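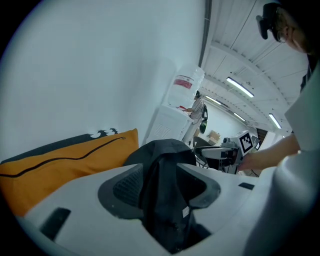

The label is the first thing she cuts, Anneli Kallio told us, before the object has even found its place in the home, and she does not regret it until the first time something is spilled. This answer came back to us many times in the interviews in Mornov, with small differences. Some people cut the label at once, some fold it under, and some leave it for years without reading it one time. In this section we look at what happens to sewn-in care labels on soft household objects, meaning cushions, covers, blankets and soft toys, after they come home from the shop. Clothing was left out, as it has been studied well by others.

3.1 Labels present and labels readable

In total 884 soft objects were recorded in the home visits. Of these, 605 still had a sewn-in label of any kind. We counted a label as present when it was attached by at least one edge, even if half of it was torn away. A loose label kept in a drawer was not counted, though we met this habit more often than we expected. Lauri Riihimäki keeps such labels in an envelope behind the detergent, and he could say for nearly every one of them where it came from.

Present is not the same as readable. A label was taken as readable when two members of our team, working apart, wrote down the same washing symbols from it in normal room light. By this measure 400 labels were readable. The most common trouble was fading of the printed ink on satin ribbon. Woven labels kept their symbols much better, but they were rare in our material and were found mostly on older blankets. It was also common that a label carried only the name of a maker or a fibre content, with no washing advice at all. These we kept in their own group.

3.2 Position and colour of the label

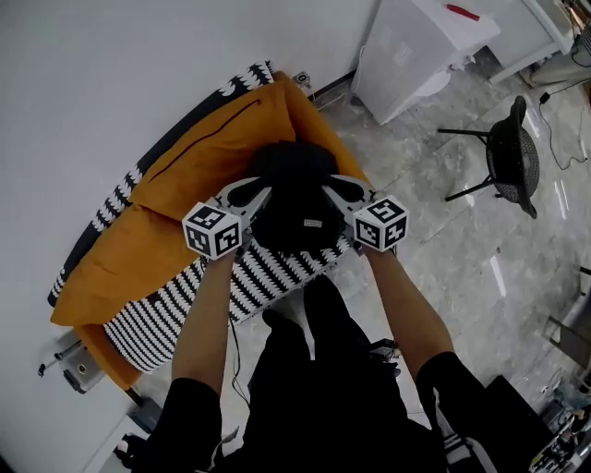 Position seemed to matter more to the owners than the text. Labels sewn into a side seam close to a zipper were usually left alone, because they disappear when the cushion is put down. Labels on an open surface were cut, and people told us that they do not like how it looks or that it scratches the skin. Contrast has a part in this too. A small white label on a black plush object, as in Figure 3, where it sits at the lower middle, is easy to find from standing height, also when the object lies on a low sofa. The same label on a cream blanket could take us a long time to find with the fingers. In the interviews the owners of dark objects complained about the label more often, but they also remembered better what it said. We think that a label which annoys is at least a label which is seen – although our material is too small to say this with confidence.

Sipho Hendricks raised a point that we had not planned for. In his home the covers are washed by whoever has time, and the person who bought the object is almost never the person who washes it. He leaves all labels in place for this reason, and once he sewed one back on by hand. Other households with shared washing spoke in a similar way, while people living alone trusted their memory. We did not ask about shared washing in the first visits, so the comparison can be made only for the later part of the material.

3.3 What people do in place of reading

When the label was gone or faded, most people guessed from the feel of the fabric. The usual choice was a cool wash with a short spin. Wool was recognized well. Viscose was often taken for cotton, and several covers had shrunk after this mistake. Some owners brought difficult pieces to Stiltora, the laundry near the bus station, where the staff test a hidden corner with water before they accept the work. Benjamín Mansilla washes everything by hand in the bath – including a floor cushion that, according to the label he showed us afterwards, must not be washed at all. It had survived three such baths by November, and the filling had moved to one end.

The wording used in the interviews is given in the appendix, together with the list of symbols and the form for recording where on each object the label was found.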